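The button comes first

The woman who runs the mending counter at Carnard does not like to be called a tailor. She says tailors make things. She fixes them, mostly coats, and mostly for people who have worn the same coat for a long time and want to go on wearing it.
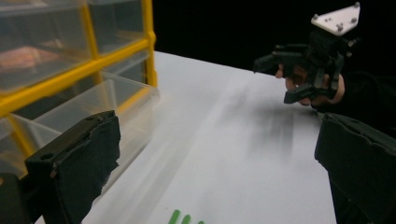
She started sewing for money in the back of a dry cleaner in Imside, where she was hired to press shirts. The woman who did the alterations there had bad wrists and began passing her the hems.

"She gave me the pants first, then the skirts, and after a year I was doing the zippers," she says. "I never asked to learn. She would just put the thing on my side of the table and go have her coffee."

She stayed at the cleaner for 15 years. When it closed she moved her machine to Lindsay, the next town over, and took a counter at the front of a shoe repair shop that was already called Carnard. The name was on the window and she saw no reason to add a second one. The shoe man has the left side and she has the right. They share the register, the bathroom and the cost of the heat.

Her busy season begins in October. People pull out their winter coats on the first cold morning and find what they put away in spring: a torn lining, a missing button, a pocket with a hole in the bottom. She opens at eight, and in those weeks there is often a line before she has her lights on.

"They all want it the same day, and I understand it," she says. "It's cold and that's the coat. But I have one pair of hands, so I tell them, wear a sweater under your raincoat and come back."

She takes in work on paper tickets, in a numbered book. The last ticket she wrote on the morning we talked was number 591 for the year. She does not keep a computer at the counter. Customers' phone numbers go on the back of the ticket, and the ticket gets pinned to the garment with a large safety pin, always at the left cuff or the left side of the waist.

I asked what comes in most. She did not need to think about it.

"Linings. A coat lining goes at the armhole and it goes at the back of the neck. The outside can be perfect. People think the coat is finished because their hand keeps going into the wrong place when they put it on. That's an hour of work, maybe two if somebody tried to fix it with iron-on tape."

She has strong feelings about iron-on tape. The glue gets into the weave and stiffens it, she says, and then the needle gums up and has to be wiped every few inches. She charges more for a garment that has been taped and tells people so before they leave it. Most of them go ahead. A few say they will pick the tape off at home, and she asks them not to.

Zippers are the second most common job and the one she likes least. A zipper in a heavy parka has to come out with all the layers around it, and the layers shift. She bastes them by hand before she goes near the machine, which younger sewers have told her is a waste of time.

"Maybe it is," she says. "I've also never had to take one out twice."

She will sometimes talk a customer out of a new zipper. If the teeth are good and only the slider is worn, she changes the slider, which takes her a few minutes. She says she has seen people pay for full replacements they did not need, and that it bothers her more than it should.

The cost of repair comes up at the counter every day. A relined coat can run more than a cheap new one, and she does not argue with anyone who does that math out loud. She gives the price, writes it on the ticket if they want it, and hands the coat back if they don't.

"I don't sell it," she says. "Some coats aren't worth it, and I'll say that too. If the wool is thin at the elbows and thin at the seat, I can put a beautiful lining in there and you'll have a beautiful lining and no coat."

The ones that do get fixed tend to come back. She has a gray overcoat on the rack that she has now relined two times, for a man whose father wore it first. She keeps a scrap of each old lining in an envelope pinned inside the pocket. The customer asked for that, and she has since started offering it to other people. Some say yes.

Every winter she also teaches a short class at the Trirkside library, in a room with long tables and poor light. She brings her own lamps. The class is free and covers three things: sewing on a button, closing a seam by hand and darning a sock. This year 19 people signed up, more than the room comfortably holds, and she split them into two evenings.

The button takes up the whole first session, and she says this surprises people. They expect to be done with it in five minutes. She has them make a thread shank, wrap it, knot it on the wrong side and then do it again on thicker cloth.

"A button on a shirt and a button on a coat are different jobs," she says. "On a coat you have to leave room for the cloth to lie under it. If you sew it flat, it pulls, and that's how you get the hole."

She does not hand out a supply list beyond needles, thread and small scissors. The needles should be sharp and new. The thread should be polyester for coats, whatever anybody's grandmother said about cotton, and nobody in the class is allowed to lick it. She has them cut the end at an angle.

Older students are often the hardest to teach, she says, since they learned once and learned it in a hurry. Teenagers are slow and careful and ask to see it again. One of them brought in a backpack strap that had torn clean off, and the group spent half an evening on it together, passing it down the table.

I asked whether she would like someone to take over the counter one day. She said she had not looked for anyone. Her eyes are fine with glasses. Her wrists are starting to ache in the mornings, as her teacher's did, and she has cut back on leather, which the shoe man now does on his own machine.

"If somebody came in and was any good, I'd put something on their side of the table," she says. "I'd start them on pants."

A customer came in while we were talking, with a child's jacket over her arm. The pull tab was gone from the zipper and a paper clip had been threaded through in its place. She turned the jacket over, ran the slider up and down, and told the woman to wait, it would only be a minute.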